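Subject: Re: [home-automation-chat] Can any of them do the chores yet?

On the list last night, at nearly 11 pm, somebody wrote:

> I've watched the Dulix clip three times now and I'm sold. It folds
> a towel, it loads a dishwasher, it puts the shopping away. Give it
> 4 years and I won't lift a finger at home. Why is everyone on
> here so gloomy?

I'm not gloomy, I promise! I'd love one. But I pack shelves and crates for a living (Wouters, the Bestonia depot) and we had a Steson arm on trial in March, so I've had a good long look at one trying to earn its keep.

With boxes it was lovely. Same size, same spot, off it went all shift and never wanted a tea break. Then they gave it loose fruit. It managed 20 pieces in the time I'd do a whole tray, and the pears came off worst – it held them as if they were tins. Somebody in the office had a slide saying 839 picks without a fault, and I dare say that's true, but those were all cartons.

Now think about fruit at home, where it's all sorts at once and none of it lined up:
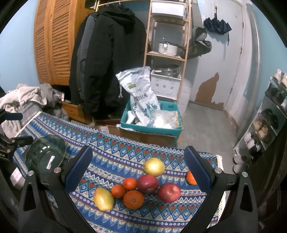
Apples, tangerines and what look like pears, and the green bowl over on the left.

Fruit into bowl. A small child could do it and you wouldn't even call it a chore. For a gripper, though, every piece wants a different squeeze, they're nearly all bunched up, and the moment you nudge one the little ones are off across the cloth. Add a cloth with that much pattern on it (I'd like to know how the cameras get on with that, if anyone here works on the vision side?) and it's a fair bit harder than a towel on a bare worktop.

So my guess is that the shop floor gets there first, one dull job at a time, and the kitchen a good while after. I'd happily pay for something that only cleared the table, mind you, even if it took 30 minutes over it while I was out.

Did the Dulix clip say whether it was sped up? I couldn't find it anywhere on their page.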